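The shelf at the end of our street

07/07/2022

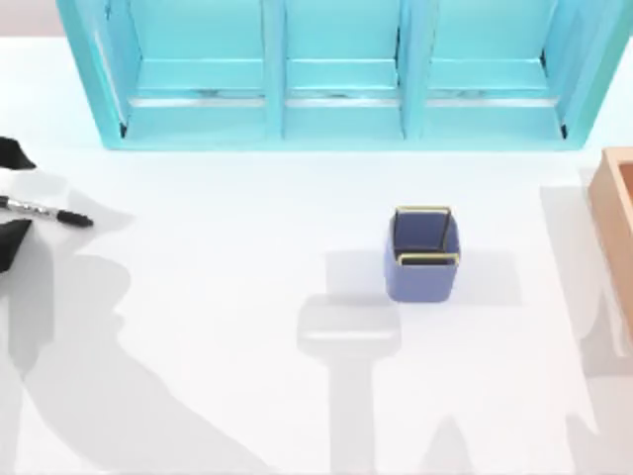
A turquoise shelf unit with three compartments

I want to write today about giving things away, a subject I have avoided on this blog for a long time. In my family one did not talk about it. You gave, and you were silent afterwards. But in February I started to help at a small charity in Drendorside, and since then I think about it almost every evening, so I will try to put it in order.

The charity is called Kultent. It collects household goods and school things and passes them to families who have just moved into an empty flat. When I came to this country I also had an empty flat, with one pan and a blanket, so I know a little how this feels. The first night you hear your own steps very loudly.

My work there is simple. I sort what comes in, on two evenings in the month, and I write small labels. In the beginning I thought that every gift is a good gift. After some weeks I had changed my mind. People bring us a kettle without its lid, or a puzzle in a bag with a note saying "maybe complete". I do not believe they are bad people. I think they have difficulty throwing something away, and a charity is a more comfortable place to leave it than the bin. But then we must pay for the bin, and this money was given by somebody else for another purpose.

So please, if you read this and you have a box ready in the hall, open it one more time. Would you give these things to your sister? If yes, bring them. If you are not sure, a small amount of money is more useful to us, even if it feels less personal.

About money I have also learnt something. In spring we made an appeal for bed linen, and a local firm, Fladier, promised to double everything we collected up to 200 pounds. I was a bit suspicious of this. I thought, if they want to give 200 pounds, why do they not simply give it? But I saw how it changed the conversation at the door. People who wanted to put in one coin went back inside to look for a second one. We reached the sum in 19 days, and the firm paid without asking for a photograph or a big paper cheque, which I found very decent of them.

With this money we bought 40 sets of linen, new ones, still in their packets. I had the luck to be there when they arrived, and I must say that it smelled wonderful in the storeroom, like a shop. There was a discussion whether new linen is a luxury and whether second-hand would be enough. My opinion is clear. Some things should be new when you get them, and a sheet is one of them. I slept for a year on a stranger's sheets with a faded pattern of sailing boats, and I was thankful, but I never felt that the bed was mine.

There is one question where I still have no answer. Kultent asks the families to fill in a form, with income and number of children and so on. The larger organisations want this before they pass anything to us, and I understand why. But I have been on the other side of such a form, and it is not pleasant to write down your poverty in capital letters. In Warraich, where I lived before, the church hall had no form at all. You came, you took what you needed and you said good evening. Did some people take too much? Probably yes. I remember one man with three toasters – but I also remember many who took one plate and one cup and went home.

I have suggested that we make the form shorter. At the moment it has four pages, and I believe one would be enough. We will talk about it after the summer.

Until then the storeroom stays open as usual. We have more than enough mugs, and no more curtains please. What we are really missing is tin openers, good scissors and school bags for older children, in plain colours. They do not like the ones with cartoons on them, and I cannot blame them.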